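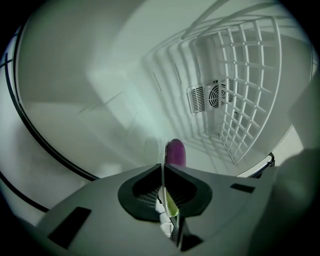
Gripper in the refrigerator compartment, wire rack and fan vent cover behind it.

Ticket 2677 – Cirkatdale, gripper unit 59
Status: open, waiting for part

Problem: the left finger closes later than the right one. It was reported in the refrigerator task after about 900 cycles.

09:40 Checked the screws of the black finger mount. One was a little loose, tightened it. No change.

10:15 Cleaned the slit between the two lobes with a dry brush. The delay is smaller but still there.

11:05 Read the log. Error 1439 comes only on closing, never on opening. I think the finger strip is worn at its base – please, can Saliba confirm?

13:20 Answer from Saliba: replace both strips together and run the zero setting again. Strips ordered from the Ullard store.

Until they arrive, use this unit only at half speed.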